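Table linen

From an open household encyclopedia

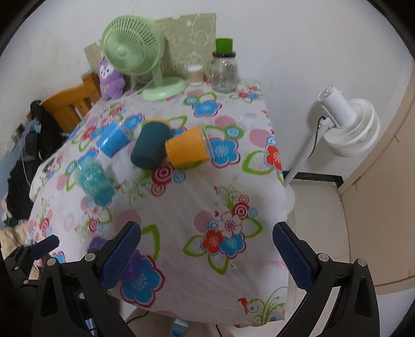
A table covered with a white floral tablecloth. Photo: Yến Bạch, own work

Table linen is the general name for the cloths that are used on and near a dining table. The group includes tablecloths, napkins, runners, place mats made of cloth, and the thick under-cloth which is sometimes called a silence cloth. The word "linen" comes from the flax plant, but today the name is used for all such cloths, also when they are made of cotton, polyester or a mixture of fibres.

Name and meaning

In older English, "linen" could mean almost any washable white cloth in the house. This is the reason why bed sheets and table cloths were kept together in one linen cupboard. When cotton became cheap, the name stayed although the material had changed. In shops the words "pure linen" normally mean flax, while "table linen" alone says nothing about the fibre.

History

Cloths on dining tables are known in Europe from Roman times. In the Middle Ages a white cloth was a sign of rank, and in large houses the guests at the high table had a better cloth than the others. Diners often wiped their hands on the hanging edge of the cloth, or on a long towel which was shared. Separate napkins became common later, and they were large, because forks were not yet in general use.

Damask table linen was woven in Flanders, and afterwards in Ireland and Scotland, where it became an important trade. The pattern in damask is made by the weave and not by colour, so a white cloth can show flowers or leaves only by the way the light falls on it. The Jacquard machine of the early nineteenth century made such patterns much easier to weave.

In the twentieth century the daily use of a full tablecloth became less common in many homes. Place mats needed less washing, and many new table tops could be wiped directly. Oilcloth, and after it cloth covered with vinyl, took the place of woven cloth in a large number of kitchens.

Materials

Flax linen is strong, takes up water quickly and becomes softer with washing. It creases easily and is usually ironed while it is still a little damp. Cotton is cheaper and is easier to iron, but it may shrink in the first wash. Polyester dries fast and keeps its shape, although it does not take up spilled liquid well, and grease can stay in the fibres. Mixed cloths are common in restaurants, where the same piece must be washed many times.

Lace, embroidery and printed patterns are all used for decoration. Flowers are among the oldest subjects and are still widely sold. A pattern may cover the whole cloth, or it may be placed only at the border, so that the middle stays plain for the dishes.

Size and drop

The part of the cloth that hangs over the side of the table is called the drop. A short drop is usual for daily meals and a longer one for formal dinners. For a buffet table the cloth may reach the floor. To find the right size, the drop is added twice to the length of the table and twice to its width. For a round table it is added twice to the diameter.

Care and storage

Fresh stains are easier to remove than old ones. Red wine and fruit juice are first lifted with a dry cloth, without rubbing, and are then rinsed with cold water. Candle wax is left to become hard and is scraped away with a blunt knife. Hot water can fix stains from egg, milk and blood, and for this reason it is avoided in the first rinse.

White linen that is kept for a long time can become yellow along the folds. Museums often roll their cloths on a tube covered with acid-free paper. At home, the folds can be made in a different place from time to time. Starch is washed out before long storage, as it can attract insects.

Collections

Old table linen is collected by museums and by private persons, and many pieces carry woven dates, coats of arms or the initials of a family. The Lamont collection, which was put together by Isla Morrison and her cousin Donnie Strachan, holds 299 napkins and 102 tablecloths, most of them from Scottish weavers. Its printed list describes the mending of each piece as well as the pattern, and includes 4 cloths with laundry marks in red thread.

See also

Damask
Napkin folding
Oilcloth
Place mat

Further reading

Cruickshank, Ross. The White Cloth: Table Linen in Scottish Houses.
Paterson, Ruairi. Washing and Mending Old Household Textiles.

This page was last edited on December 12, 2025.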